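Encaustic over a mounted paper collage – wax cracking at the edges

Posted by Manju Rana in Mixed Media & Wax
19th February

I make small collages from old sewing patterns and ledger pages, glue them to a cradled birch panel, and brush clear encaustic medium over the top. I have been doing this for a year without trouble. The last batch has hairline cracks along the outer edge of the panel, mostly at the corners, and on one piece a strip of wax lifted off with the paper still stuck to it.

What I changed: I ran out of my usual panels and bought Ginwood ones, which came already coated with white primer. The glue is the same PVA I always use, thinned a little with water. The medium is my own mix of beeswax and damar. I fuse with a heat gun on low.

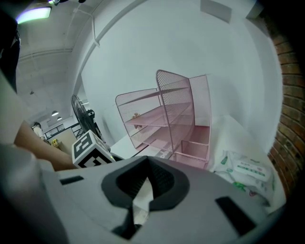

The room is heated in the day and cold at night, and I know that doesn't help, but it was the same last winter. Two of these pieces are promised to a group show and I would like to save them if I can. Do I scrape back and start over, or can I reheat and carry on?

Babita Shakya

Check what the primer is before you do anything else. Most primed panels sold for painting have an acrylic primer, and acrylic dries to a closed, slightly rubbery surface. Wax needs something absorbent to grip. On bare wood it soaks in. On acrylic it just sits there, and the edges go first, as that is where the panel gets knocked and where the wax is thinnest.

A simple test is to put a drop of water on a spare panel. If it is still a bead after a minute, I wouldn't trust the surface with wax. If it sinks in and leaves a dark spot, the primer is probably fine and you should look at the glue.

The strip that came away with paper attached makes me think you have both problems. Thinned PVA doesn't hold well on a sealed surface, and a heat gun softens it again. I stopped using PVA under wax for that reason. I use wheat paste, left to dry overnight under a board, or I skip glue and lay the paper into a thin coat of warm medium, then burnish it with the back of a spoon.

For the pieces you have now:

Warm the panel from the back first, slowly. Cold wood under hot wax will crack it again.

Look at the corners under a low side light and mark any spot where the wax looks cloudy or silvery. Cloudy usually means air underneath.

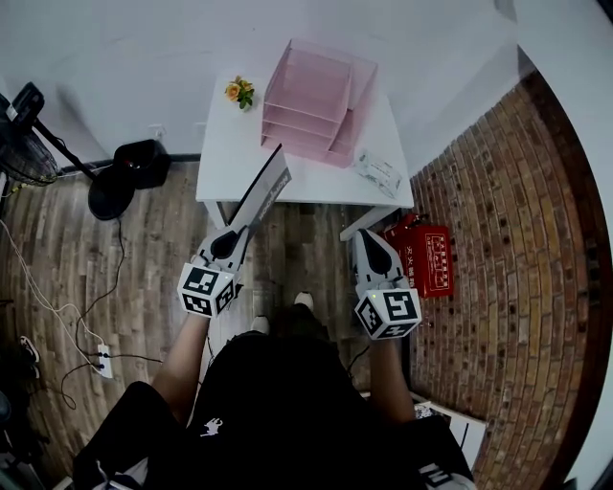 Cut around the loose areas with a sharp blade, lift them out, and sand the primer there down to the wood. Wipe off the dust.

Brush on one thin coat of plain medium and fuse it until it just turns shiny. Then lay the paper back in and fuse again.

Build the edge up with another coat or two. Don't try to do it in one thick pass.

If more than a quarter of the surface is cloudy, I would leave that piece out of the show and remake it. A patched area can look fine and then let go during transport.

Bhupendra Dwivedi

too much damar. had the same thing, cut it down and it stopped cracking

Lalit Pal

I agree with Babita on the primer, but I would look at the damar too. More resin makes a harder film and a harder film chips at the corners. Manju, what is your ratio? I use eight parts beeswax to one of damar by weight and have left pieces in an unheated shed all through February with no cracks.

I wouldn't sand a finished collage unless I had to. The dust gets into the soft wax and you never get it all out. Tape paper over the good areas if you do.

For new panels, get them unprimed and coat them with a gesso made for encaustic, which is chalky and has very little binder. I buy the Gakico one, two coats, with 30 minutes between them and a full day before any wax goes on. It is more work than ready-primed panels, but you can also just use the bare birch if you don't mind the wood color showing through thin paper.

Manju Rana

Thank you. The water stayed in a bead, so it is the primer. My ratio is five to one, so I will change that as well. One of the promised pieces only has damage at a single corner and I am going to try the repair on that. The other I will remake on bare wood.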